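Posting parcels from home without losing your mind

Jul 18, 2018

Quick one, I'm packing orders tonight. This is how I do it for the shop (Lukis, mostly kids' hats).

Print the day's orders first. All of them. Oldest on top.

Weigh before you seal. My hats come in at 174 grams packed, but check yours — scales drift. Flat batteries are usualy the culprit.

Fold the item, slip in the thank you card, squeeze the air out, then peel and press. Run your thumb along the flap twice. Label goes on the flat side, well away from the seam. No tape over the barcode, it goes shiny and won't scan.

Tick the order off straight away. Not later. I mixed up two parcels in March and paid postage on both again.

Keep bags by size. I buy 27 at a time from Oda and thats plenty for a fortnight.

Crate by the door, finished parcels only. Drop off before the 2 pm pickup.
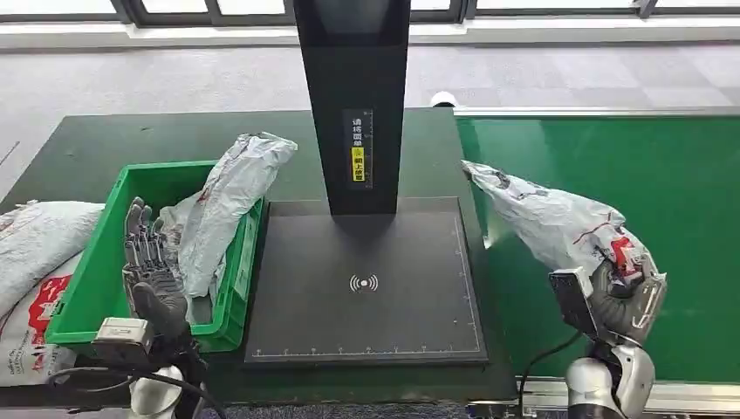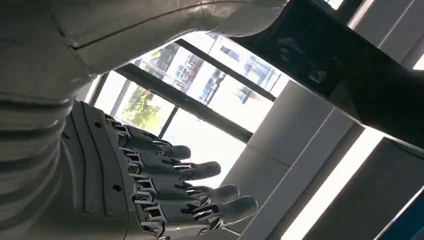
Can I reuse an old mailing bag?
If it's clean and has no holes, go for it. Cover or peel off every old label first and use strong tape on the flap.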